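Small Bins, Bare Tables: The Drovari Tabletop Gallery

I have never believed in desk organizers. People buy a tray, a caddy, a set of nesting boxes, and a month later the same clutter is back with a tray underneath it. So when the Nevura newsletter asked me to put together a gallery on keeping a work table clear, I said yes mostly to argue with the idea.

The method under review is the one in the Drovari guide, which readers keep sending me. It says a table should hold one container and whatever you are putting into it, and that thirty minutes a week is enough to keep things that way. The guide also claims that 2,078 readers finished its last spring challenge. Maybe they did. I would like to know how many of them had a clear table in June.

Two pictures on this page, both of a pale wooden table. Click through if your browser shows them small.

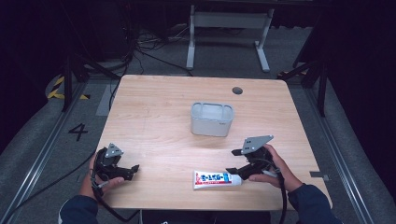

One small gray container, one tube. The lettering on the tube is in Japanese, in red and blue, and the cap end is on the right.

I will give the method this much: a bin that small doesn't let you lie to yourself. My own bins are big enough to hide a winter coat and usually do. With a little open-top one you see right away when it's full, and then you have to make a decision about the rest.

The guide wants tubes stored lying down, caps all facing one way. I tried it at home with toothpaste, hand cream and a glue I should have thrown out in March. Caps facing one way looks nice. It did not help me find anything faster, and I went back to standing them up in a mug after a few days. If you own a lot of similar tubes, perhaps it works better for you - I'd want to see it.

I do like the cable hole near the top edge of the table. A plain round grommet does more for a desk than most of the things sold to sit on one, as long as you get around to putting a cable through it. Mine has had a pencil in it for as long as I can remember.

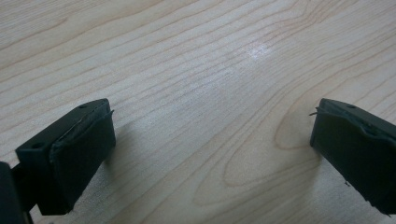

Pale wood, long thin grain lines, and one big arch where the pattern bends. Bit of glare near the top.

The arch is my favorite thing on this page, and I went looking for reasons not to like it. Grain like that gets covered up by mats and runners all the time. The Hosoda desk mat, which a friend of the newsletter swears by, would hide the whole thing for the sake of protecting it. I have asked before what these mats protect the wood for, and I still haven't had an answer I'd repeat.

On glare: a shiny finish under an overhead light will give you a bright patch somewhere, and moving your chair a little is free. The Grarken catalog will sell you a lamp for it.

Comments are open until the end of the month. If you did the challenge and your table is still clear, send a picture, and please don't tidy up first.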